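Dastier grasp software: progress report to Sernach
Prepared by Waqas Virk, Thursday, February 5, 2026
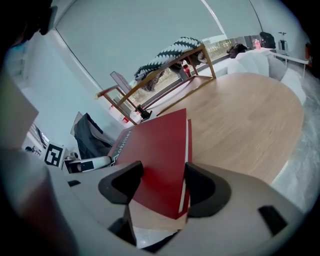 1. Status against plan

Work package 2 (perception and grasp state estimation) is complete except for the relocalization item in section 3. Work package 3 (planning) started on schedule. No change to budget or staffing is requested.

2. Work completed since the October report

Trajectory import. The importer now reads hand-held gripper recordings directly and writes them in the same format as the arm logs. Time alignment between video and finger width is done per recording instead of with one fixed offset. The old offset drifted on long recordings and put the grasp label several images late.

Grasp state. The estimator used to report open, closed or holding. It now also outputs the tilt of the held object relative to the fingers. Books and boxes were the main reason for the change: a book clamped between the pads often sits diagonally, and the planner was placing it as if it were square to the gripper. With tilt passed through, the place pose is corrected before the approach segment is generated.

Lens model. We replaced the pinhole approximation with a fisheye model in all perception modules. Straight edges such as table rims and window blinds bend strongly toward the image border, and the previous model rejected valid features there.

Test set. The regression set holds 2,000 recordings. On the January build, 111 of these failed at least one check. On the current build 103 fail. The gain is small, and most of the remaining failures share one cause.

3. Open issues

Relocalization after marker loss. The fiducial marker gives the map its origin. When it leaves the view for long, the pose estimate is carried by visual features alone, and patterned textiles such as a zigzag blanket produce repeated matches. Sakamoto (our mapping module) then sometimes snaps to a pose one pattern period away. A consistency check against the inertial data is written but not merged - it still rejects too many good poses during fast wrist rotation.

Finger occlusion. The mask for the gripper body is static. It does not cover the held object, so features on a book cover are still tracked as part of the room. A dynamic mask is in review.

4. Next period

Merge the inertial check and the dynamic mask, then rerun the full regression set. Connect the tilt output to the Fikness planner for two-stage placing. Freeze the log format so that Sernach can begin its own replay tests.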